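Kernico Rental Map Adds Small Landlords

Sep 26, 2018

Great news for anyone hunting for an apartment in Cenau: the Kernico rental map now covers small buildings! Until this week the map only pulled asking rents from the big complexes, which left out the duplexes, the rooms over shops and most of the older walk-ups near the river. Those are exactly the places a lot of us end up living in.
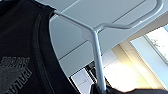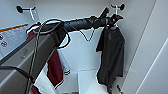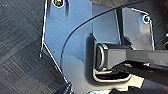
A black garment close up, a black T-shirt on a closet hook, and a blue-gray metal plate.

The update adds 666 listings in buildings with fewer than five units, and it changes the picture quite a bit. Asking rents in the small buildings run $200 a month below the big complexes for a one-bedroom, going by the middle of the list in each group. That gap is wider than we would have guessed, and it holds up on both sides of the river. In Nassar, the neighborhood just past the old rail yard, the gap is smaller, mostly because there are so few large complexes out there to compare with.

Two-bedrooms are a little messier. The cheapest ones are still in Nassar, but they go fast, and several were marked as rented before the new map was even a day old. If you are looking for one, check the "recently added" box and look in the morning (new listings load overnight).

There is a nice change to the charts as well. You can now switch between asking rent and rent per square foot with one click, and the chart redraws right there on the page without sending you back to the citywide view. Anyone who used the old version will remember losing their place every single time. The neighborhood lines have been redrawn too, so Cakura finally gets its own color and its own numbers after years of being lumped in with downtown. Cakura rents came in lower than downtown in every size of apartment, so the old combined figure was making one look cheap and the other look expensive.

A few things to keep in mind. These are asking rents, and what people end up paying can be different, especially in small buildings where there is more room to talk. Utilities are a mixed bag: many of the older places include heat and water, and the big complexes mostly bill for them separately. The map has a small flame symbol for listings with heat included. It is easy to miss when you are zoomed out, so zoom in to street level before you start comparing.

The history goes back to January for the large complexes only. Small buildings start from zero with this release, so it will be a while before there is a trend line worth looking at for them. We are really looking forward to that one!

The map is free to use and you do not need an account. Downloads are free too, up to 1,000 rows at a time, and the full list fits under that limit if you pick one neighborhood. The spreadsheet has separate tabs for large and small buildings, with the same column names in both, so it is simple to paste them together.

Landlords with one or two units can add a listing through the form at the bottom of the map page. It asks for the street, the size, the rent and what is included. Corrections go through the same form, and they show up with the next overnight load.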